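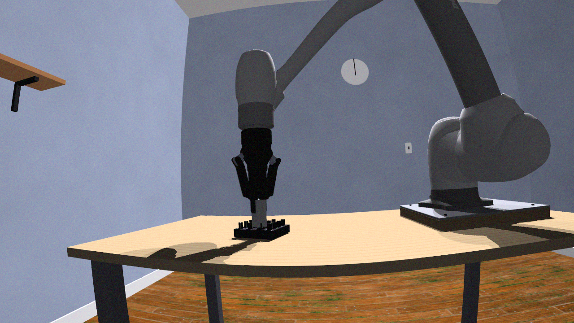 From: Gleice Guimarães
To: lukevden-users
Subject: Re: [lukevden-users] Index rebuild takes all night after upgrade
Date: 7 May 2022

Helmut Kohlhase wrote:

> We moved the catalog server to the new release in April. Before the
> upgrade, a full index rebuild finished in 40 minutes. Now it starts at
> 10 pm and is still running when the first people log in. The record
> count has barely changed. CPU sits near idle the whole time, and so
> does the network. I have raised the worker count from 5 to 8 and saw
> no difference.
>
> Is there a setting I missed? The log shows nothing but the usual
> "segment closed" lines, only far more of them than I remember.

Helmut,

The "segment closed" lines are the useful part. Count them over a ten-minute window and compare with an old log if you kept one. On our test server the old release closed a segment when it reached the size limit. The new release also closes one whenever the journal is flushed, and the default flush interval was shortened. With a small interval you get a large number of tiny segments, and each close forces a sync to disk. That matches what you report: idle CPU, idle network, long wall time.

Extra workers will not help. They all wait on the same journal lock. You can confirm this by running the status command a few times during a rebuild and looking at the wait column. If most workers show "journal", this is your problem. If they show "source", it is something else and you can ignore the rest of this message.

To fix it:

1. Stop the indexer. Leave the query service up; it reads the old index until the new one is swapped in.

2. In the indexer section of the config file, set flush_mode to "size". The upgrade script does not carry this key over if it was absent from the old file. It writes "timed" instead.

3. Put the worker count back to 5. Higher values only add memory use.

4. Delete the partial segments from the failed run. They are in the staging directory and have the suffix .part. Do not touch the files without that suffix.

5. Start the indexer and run the rebuild with the verbose flag.

We had 222 segments in staging after a single aborted run. The cleanup tool skips them if the run id is missing from the state file, so check the directory by hand afterward.

One caution on "size" mode. If the machine loses power during a rebuild, the open segment is lost and the run has to start over. For a nightly rebuild I consider that acceptable. For incremental updates during the day I would keep "timed" and raise the interval. The two can be set separately, but the incremental key has to come after the general one in the file, or it is overwritten without a warning. I filed a bug for that. It is open.

Also check which file system the staging directory is on. Ours had been placed on the Avram volume, where a sync is slow no matter what the indexer does. Moving it to local disk cut the rebuild by half before I changed any settings. The Idodier plugin, if you use it, keeps a second staging path of its own, and that one has to be moved separately.

If none of this helps, please post:

- the indexer section of the config, with passwords removed
- the output of the status command, taken mid-run
- the mount options for the staging volume

Please send them as text in the body. The list software strips attachments above a small size, and the archive loses them in any case.

Gleice

--
Gleice Guimarães
Systems, Cekix

_______________________________________________
lukevden-users mailing list
To unsubscribe, send a message with the word "unsubscribe" in the subject line to the list request address.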